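Block Tidier Wanted (Part Time, Must Tolerate Small Wooden Things)
Lustmont Play Library, posted 2019-05-01
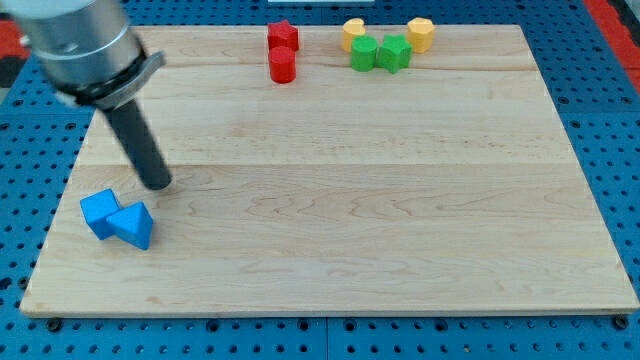

We lend out toys. Most of them are wooden, most of them come in sets, and very few of the sets come back in the state they left. We are looking for someone patient to sit at a bench, tip out a bag, spread the blocks on a board, work out what ought to be there and put it all back so that the next family gets a full one.

The job is seven hours a week, split over two mornings of your choosing. Please don't choose the same two as the story group unless you enjoy working to a song about a bus.

What you would be doing

Checking returned block sets against the card in the lid. The cards were written by several people over many years and disagree on what counts as "orange".

Wiping down the blocks. A damp cloth is fine. One applicant last time proposed the dishwasher, and we wish them well in their career elsewhere.

Sorting strays. We have a drawer of blocks that belong to something. The Birkska sets are the easy ones, as the corners are rounded. The Holovko sets look much the same as each other until you try to build with them, at which point the tower tells you.

Sanding the odd rough edge and setting aside anything cracked. You decide what is past saving. People get attached, so be firm.

Packing up, labelling, and getting the box back on the correct shelf. The correct shelf is the one with the matching number. We mention it only on account of the past.

What we are after

Decent eyesight for colour, or a good system. Steady hands. The ability to do a fiddly thing seventy times without starting to do it differently. You needn't have worked with toys before, though if you have ever packed a picnic basket and had the lid shut first time, do say so in your letter.

You will also be asked what happened to the missing triangle. You won't know. A calm manner helps.

What you get

Pay at our assistant rate, which we'll send with the application form so that you can be sitting down. Tea, decent biscuits until mid-morning, and a stool that goes up and down, mostly down. You may borrow anything in the library free of charge, including the big Zilska marble run, provided you bring back all 100 pieces. You of all people will be expected to.

How to apply

Write us a letter of no more than one side. Tell us when you could start and describe something you have put in order, such as a shed, a sewing box or a relative's loft. We don't need a photograph of you or a list of your school prizes.

Drop it in at the front desk or post it through the side door after hours. Letters should reach us before the end of May. We'll ask a few people in for a short chat and a trial bag, which takes nine minutes if all goes well. Bring reading glasses if you use them.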